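Winter Clothing Collection Reopens in Hirkville

The Parry Community Trust will again accept used winter clothing on behalf of households in Hirkville and the outlying townships. Collection begins in November and continues until the end of January. Last season residents gave 900 garments, and the Trust thanks every family that took part. 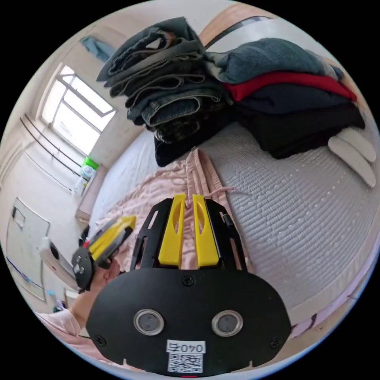
A pink garment on a bed.

Donors are asked to wash all items before bringing them in and to check zippers, buttons and cuffs. Knitwear with small holes is welcome, as the mending group at Skuvudico Hall meets through the season. Pillows, shoes and single gloves cannot be taken this year. Please limit each visit to 2 bags - storage at the hall remains tight until the new shelving is in place. 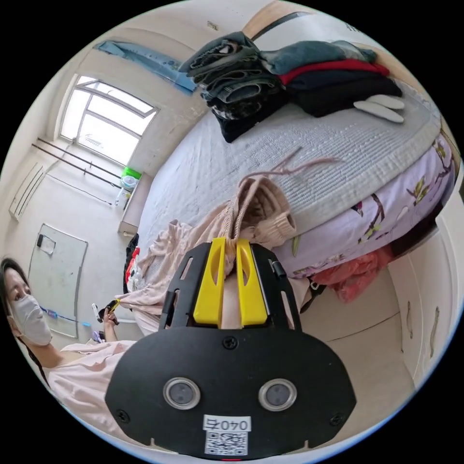
Children's coats are in shortest supply. At the close of last season 78 requests for them had not been filled, and these families will be served first. Bags may be left at the side entrance of Skuvudico Hall or at the front desk of Jedis Dry Cleaning during business hours. Receipts are available on request at the hall only.

Contact the Trust office | © Parry Community Trust | Back to top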